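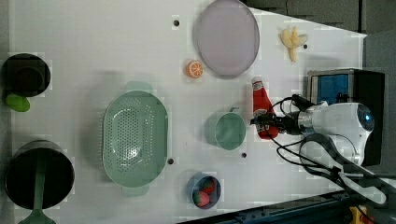 Table layout with play kitchenware and toy fruit, white top.

Tabletop sets: play kitchen stock, gallery page

The Prellstead lending store holds play kitchenware for nurseries, reception classes and a few family centres. Stock goes out in mixed sets and comes back in mixed sets, usually not the same ones. This page is for borrowers who want to know what a typical selection looks like out of the box, and for the people who repack it. Notes by Helmi Heiskanen, with corrections from Bart Dierckx. Last revised 3/10/25.

On the layout

The oval plate is the largest of the flat pieces in this group. It is a lavender-grey and has a slightly raised rim, so small food stays on it when a child carries it. We list it as a serving plate. Older labels say "purple dish" and mean the same item.

The colander is pale green and oval, with a small handle at each end. Borrowers sometimes enter it on the return slip as a basket. Please write colander, as baskets are a separate line and are kept on another shelf.

The mug is teal-green. Mugs are lent singly and have no saucer.

The round blue bowl has two strawberries in it. Strawberries are best returned in a bowl or a bag, not loose in the bottom of the crate, where they work their way under the divider.

The banana is the part-peeled type, with the flaps of peel spread out. It takes up more room than a closed one and should go in last, on top of the heavier pieces.

The orange is a single slice with the segments marked on the cut face. It is the smallest code on the food list and the one most often reported missing - check inside the pots first.

The black pot is round and deep. Pots are packed upright with food inside them if space is short. Lids and handle parts go in the small cloth bag and are not forced into place for transport.

Materials and cleaning

Plates, bowls, mugs and colanders are washed by hand in warm water with a little washing-up liquid. Rinse the colander from both sides. Toy food is wiped, not soaked, as several of the older pieces have seams that let water in. Dry everything on a towel before it goes back in the crate. We have had sets returned damp and the card labels do not survive it.

Do not use bleach or the Flonaseck spray supplied for the floor mats. It leaves a film on smooth plastic which then has to be washed off twice.

Packing

A standard crate is a Daltemon half-size with a divider. Pots and pans go on the left, flat pieces stand on edge on the right, food goes on top. A packed crate should close without pressure on the lid. If it does not, something is the wrong way round, and in most cases it is the colander.

Ileana Dinu has asked that borrowers stop taping the crates shut. The clips are enough.

Numbers

The store has around 500 pieces in circulation. Of these, 122 are toy food and 30 are pots or pans. The rest is tableware, utensils and a quantity of cups without a set.

Borrowing

Loans are for one half-term. Ask Florencio Olmedo at the desk or leave a slip in the tray. Slips need the name of the group, the return date and the crate number, which is on the short side of the crate and not on the lid, because lids get swapped. Missing pieces should be written on the slip in pencil - they often turn up later and the line can then be rubbed out.

Ans Verhoeven is rewriting the food list and would like to hear about any piece with no code on it.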